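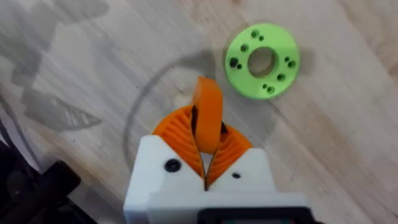
According to Robles, the workshop at Zernville should have replaced the whole gripper years ago and spent the saved afternoons on something useful, such as lunch. The workshop has kept the remark on the first page of the maintenance log and has gone on changing the fingers one pair at a time.

The Rakunik cell is a bench-top robot cell at the Zernville workshop, used for picking up and setting down small printed parts. It consists of a single arm, a two-fingered gripper, a small camera at the wrist and a wooden table on which a circle has been drawn by hand. The cell is known locally for the amount of attention it needs, and to a lesser extent for the work it does.

Name

The cell takes its name from the Rakunik project, under which it was first put together. The project ended in November, on paper at least, and the name stayed behind with the hardware. A second cell at Mukberg was built from the same drawings and is also called Rakunik, an arrangement that has caused several parcels to arrive in the wrong town.

Gripper

The gripper housing is a white printed block with angled shoulders that slope in towards a notch. The fingers are printed in orange and have a fan-like, ribbed form. Fingers of this general sort are meant to give way a little when they meet an object, so that the shape of the finger does part of the work that would otherwise fall to the control software. The software has never complained about this division of labour.

The colours have no technical meaning. Orange was on the printer when the first set of fingers was made, and by the time a different reel was loaded the orange had found its way into the camera settings. Changing it would now mean teaching the cell to recognise its own hand again, a job that appears on the Zernville list of improvements and moves down one place each year.

Fingers are treated as a wearing part. The log gives 1,449 cycles for the longest-lived pair and 40 for the shortest, the latter having been fitted back to front. A pair is changed when the ribs show whitening at the bends, when a tip no longer returns to its resting position, or when somebody has closed the gripper on a screwdriver.

Fitting new fingers

The arm is first sent to its service position and the power to the gripper is switched off at the bench. Early versions of the procedure put these two steps the other way round, and readers were left holding a gripper that had no intention of going anywhere.

The screws on the housing are loosened a little at a time, going from one side to the other. Printed plastic does not forgive a heavy hand, and the holes in the housing become slightly more generous each time they are used. The old fingers are drawn out and the seats brushed clear of dust. New fingers are offered up dry, without glue, grease or any of the other substances kept in the drawer for emergencies.

Once both fingers are seated, the screws are brought up until they just bite. The gripper is then opened and closed slowly under power, with the arm still parked, and the screws are given their final turn with the fingers closed. If the tips cross, the fingers are on the wrong sides. If they fail to meet, the housing is probably cracked — a spare is kept on the shelf above the bench, behind the spare that does not fit.

Setting the work circle

The circle on the table is a guide for people. The robot knows nothing about it. Parts placed inside the line are within comfortable reach of the gripper, and parts placed outside it lead to discussion.

After any change to the fingers, the centre of the working area is checked by lowering the closed tips to a marked point and comparing the position with the stored one. A small difference is entered as an offset. A large one usually means that the table has been leaned on. The Zernville table is wooden, with a pale surface and a clear grain, and was chosen because it was already in the room. Mukberg bought a metal one and reports the same trouble in a more expensive form.

Test parts

The standard test part is a printed ring, lime green in colour, with a large round opening in the middle and small holes in its face. It is laid flat and picked up from several starting positions. A ring suits the purpose because it can be held across its outside or by one side of its band, and because it offers the operator two quite different ways of dropping it.

A routine check after a finger change consists of 40 lifts. The full acceptance run, done only when the housing or the wrist has been disturbed, consists of 575. Mukberg stops at 300, and the two workshops have exchanged a number of polite letters on the subject.

Light and shadow

Most of the faults recorded against the cell have nothing to do with the fingers. Bright, even light over the bench is good for the people working there, but a pale housing can wash out in the camera view, and shadows on the wood have at times been mistaken for parts. On one occasion the cell spent a whole night trying to pick up the shadow of its own arm, with a patience that was much admired in the morning.

The cure is dull. Exposure is lowered until the top of the housing keeps some detail, the lamps are left where they are, and a fresh background view is stored with the table clear of parts. Cables are tied back before the view is taken, and the ties are cut again by whoever next needs to move the camera.

Records

The log is kept on paper beside the bench. Each entry gives the cycle count, the parts changed and the offset entered, with a column for remarks. The current volume opens on 7 July 2025 with a new pair of fingers, a corrected offset and the single remark "screwdriver".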